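Is the Nirkasen home tidying simulator worth paying for as a beginner?

Posted in Robotics and Home Automation

I run a small after-school robotics club in Trundside and we're thinking of moving from wheeled kits to something closer to household robots. Real arms are well out of our reach, so I've been looking at Nirkasen, the simulator where you set up a room, put things in it and write the program that has a robot go and find them. The full licence is 114 pounds for the year, and there's a free trial that runs for 30 days.

I've had the trial going on my own laptop for the past fortnight (my poor family have heard about little else) and I'm enjoying it, but I can't tell whether I'm enjoying it because it's good or because it's new. The room I've been working with has a dining table, maroon chairs and a bright green object that I'm using as the thing to be found. Some viewpoints make it very easy to see what's going on and some leave me scratching my head. 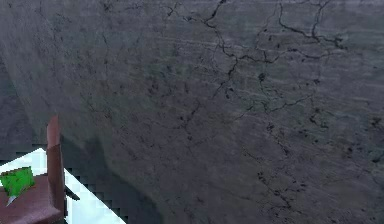
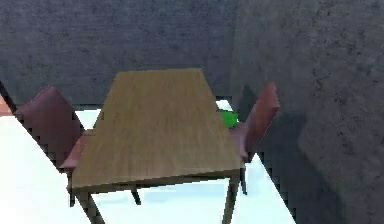

What I'd really like to know is whether the children, who are mostly ten to thirteen, would get on with it, and whether what they learn carries over to anything real later. Our machines are nothing special, and I do notice the edges of things looking rather jagged on my screen. Is that my settings or is that simply how it looks? I'd have to make my mind up before the end of March, when our grant for the year closes, so any experience at all would be gratefully received, even if it's only to tell me to save my money.

Declan Treloar

Pilkington
Member, 444 posts

Hello Declan, and what a nice club that sounds! We've used Nirkasen for two terms now with a slightly older group in Nurnutport, and on the whole I'd say yes, go for it, with a few things to bear in mind.

The jagged edges are most likely the smoothing being switched off. On the version I have it's under Display, then Quality, and it starts on the lowest setting so that older laptops can cope. Turn it up one step at a time and see how yours manages. It makes no difference at all to how the robot behaves, so if the machines start to struggle, put it back down and don't worry.

As for the awkward viewpoints, I would hang on to them. Ours began with a nice high view over the table, where the furniture is plain to see, and everybody had a program that found its object by the end of the first afternoon. Then we moved to a viewpoint that was mostly wall, and half the programs fell to bits – they'd been written as if the whole room would always be on show. We got more good conversation out of that one session than out of the rest of the term. Things that end up near chairs are especially good for this, as you only get to see a bit of them and the children have to decide what the robot should do next.

My one real grumble is the handbook, which is written for people who already know what they're doing. Set aside an evening to go through the first chapter yourself and make your own crib sheet. I'm happy to send you mine if you message me.

toolshed_mo

Free trial then cancel. You can make a new room in it but saving more than 2 needs the paid one. I found it a bit slow.

Hettie B

I'd agree with most of what Pilkington says, though for ten-year-olds I'd be a little more careful. My daughter was eleven when she tried it and she loved arranging the furniture, but she lost heart when it came to the programming side, as the error messages are quite grown-up. The block editor helps a good deal. It's included in the full licence but you don't get it in the trial, so you may be seeing the harder side of it at the moment. It might be worth writing to them to ask if they'd unlock it for a week, as they did for us when I asked politely.

On whether it carries over, I'd say the thinking does and the fiddly bits don't. She has a little desktop arm now and still had to learn about wobbly joints and flat batteries from scratch – but she knew straight away that she ought to check what the camera could see before she told the arm to move.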